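Zipper on jeans keeps sliding down - repair it or replace it?

Home & Garden > Clothing Care > Mending
Posted by Evaristo Guerra, 12/18/23
268 views

I have a pair of gray jeans that I wear to work most of the week. The zipper started sliding down on its own last month. It goes up fine and all the teeth look straight to me, but after I sit down and stand up a couple of times it has dropped halfway. The button and the rest of the jeans are in good shape, so I don't want to throw them out.

The alterations counter in Eleldale quoted me $22 for a new zipper, which is half of what I paid for the jeans. I can sew on a button and hem curtains by hand, but I don't own a sewing machine. I have tried rubbing a candle on the teeth, and that made it worse.

What I would like to know is whether the zipper has to be replaced, or if there is something I can do at the kitchen table. Also, my daughter has a jacket with a plastic zipper that has started to split open behind the slider. I assume that is the same problem, but maybe not. 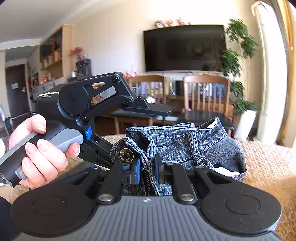 Can a metal zipper be fixed without taking it out of the jeans?
Most of the time it can, as long as the teeth are all there and the tape they sit on isn't torn. The usual cause is the slider, and the slider can be worked on in place.

Balakrishnan Arumugam
Member, 4000 posts

I did alterations for 7 years at my uncle's shop (Arumugam Tailoring, closed now), and jeans zippers were a big part of the work. Two different things go wrong and people mix them up.

First, the zipper slides down but the teeth stay locked together above the slider until it moves. This is a lock problem. On most jeans the pull tab has a small pin or tooth on the underside that drops between the zipper teeth when the tab is folded down flat. If the pin is worn, or if the tab is left sticking up, nothing holds the slider. Before doing anything else, zip up, press the tab flat and tug on the fly. If it holds, then you only need to get in the habit of folding the tab down.

If the pin is worn, you can change the slider alone. Look on the back of the old one for a number, usually a 4 or a 5 on jeans, and buy the same size in the same type of teeth. Sliders made for metal teeth and sliders made for coil don't swap. To get the old one off you have to open a few stitches at the top of the fly and pull the top stop with small pliers. Slide the new one on, crimp the stop back and sew the stitches closed by hand. It took me a while the first few times, so leave yourself an evening.

Second, the zipper splits open behind the slider. That is your daughter's jacket. The slider has spread and no longer presses the two sides together. Run it to the bottom, then squeeze each side of it gently with pliers, a little at a time, and test after every squeeze. Too much and it will jam or crack. Clean the teeth with an old toothbrush and soapy water first, as grit will do the same thing.

On the candle: wax is for a zipper that sticks. Yours is too loose, so brush the wax out with warm water and dish soap. 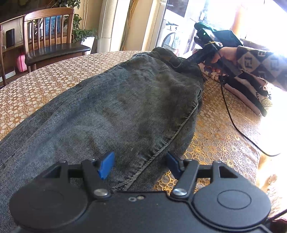 Dark gray denim on a patterned tablecloth

The old newsletter in the member library covers slider sizes if you want to read up before you buy. I would still try the flat tab test first. If the tape is torn near the bottom, pay the $22. Sewing a fly zipper in by hand through denim is slow and hard on the fingers.

Skullus
New member

key ring. put a small split ring through the hole in the pull tab and hook it over the button before you button up. nobody sees it. been doing this since February on two pairs and didnt spend anything

Evaristo Guerra
Original poster

Thank you both. The tab does not hold when I press it flat, so I think it is the pin. I found the number on the back, it is a 4. I ordered a pack of metal sliders from Javero and will use the key ring until they come. The jacket closed up after two light squeezes - I did the left side and then the right and stopped there.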